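Fire and General Safety Walk-Through, Semance Building, Second Floor
Carried out 26 August 2019
Inspected by: Llinos Landeg
Accompanied by: Prys Samuel
Rooms covered: kitchen, corridor, training rooms, store 303

1. Exit doors open fully and are not locked from inside
OK. North stair door drags on the carpet strip. It opens, but it needs a shoulder. Door shop to plane the bottom edge.

2. Corridors clear to full width
NOT OK. Two boxed filing cabinets left outside store 303. Same finding as in March. Prys will have them moved to the basement.

3. Extinguishers in place, pin and seal intact, tag current
OK except the Vuleck unit by the kitchen -- tag has torn off and the service date can't be confirmed. Treat as out of date until Vuleck has been in.

4. Emergency lights
Tested on the key switch. Fitting over the south stair did not come on. Battery or lamp, not checked further. Work order 554.

5. Alarm call points visible and unobstructed
OK. The coat rack that used to hide the one near reception has been moved.

6. Kitchen
Toaster cord is scorched near the plug. Unplugged and taken away. Fridge gasket is split but that is not a safety item. Microwave OK.

7. Extension cords and power strips
One strip plugged into another under the desk nearest the window. Separated during the visit. Jandine strips have the inspection sticker, the white one does not.

8. Stored materials
Top shelf in 303 is stacked to within a few inches of the sprinkler head. Needs to come down one shelf. Shelf load label reads 80 lb and the paper boxes on it are probably over that.

9. Training rooms
Surgical instruments over tissue:

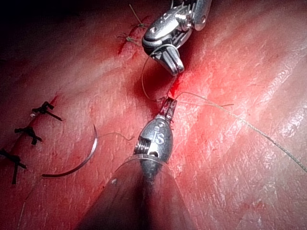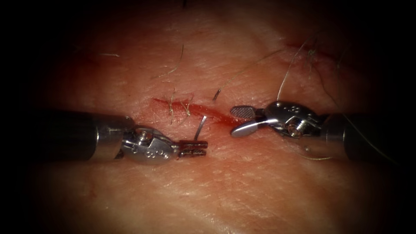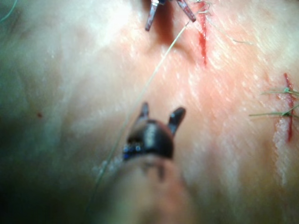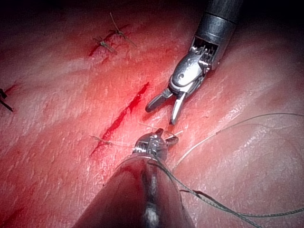 Floor boxes closed and flush. The door closer in the larger room slams -- adjust. Room capacity sign is missing from the smaller one, replacement to be ordered from Gallagher with the stair signs.

10. First aid
Kit sealed and in date. Eyewash bottle expired. The list of first aiders on the wall still has people who have left.

Carried over from last time: items 2 and 8. Work order 459 (loose handrail, south stair) is closed and the rail is firm.

Please send corrections to Llinos before the sheet goes in the binder.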